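Kemik Clear Storage Bin, Large
Reviewed by Folasade Ogundipe

I bought this bin in August to replace a shoebox that held our household medicines. The shoebox had a split corner and I could never see what was at the bottom. The Kemik cost 187 pesos at Esteban, the housewares store near my office, and the lid is sold separately. I didn't buy the lid.

Build

The plastic is translucent, a little frosted, with rounded corners and a thicker rim. The rim is the best part of it. It gives you something to grip and the sides don't bow out when you lift a full bin. Mine has been pulled off a shelf and put back most days and hasn't cracked. It does pick up fine scratches on the base if you slide it around.

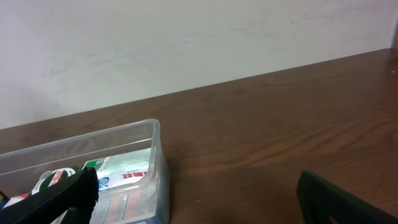
Finding things

Printed packets are easy to pick out from above, and bright colors show through the sides well enough. Small print does not, so you still have to take a packet out to read the date. I had the Osov bin before the shoebox, and that one was solid gray plastic - fine for tools, no good for this.

The one real drawback is that there are no dividers. Flat packets slide under each other and small tins end up below everything. Stesis makes an insert tray for 113 pesos, but it sits too high and wastes the space underneath. I now take the boxes and tins out first when I sort, then put the packets back standing up.

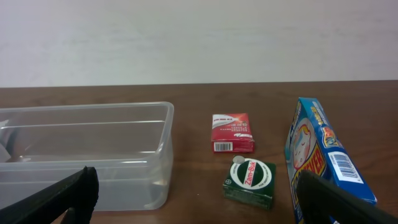 A red box and the Zam-Buk tin on the table beside the bin.

Cleaning

Warm water and dish soap. My neighbor Ramil Abella put his in the dishwasher and the base warped, so wash it by hand.

I would buy it again at this price. If you have small children, get the lid too and keep it on a high shelf.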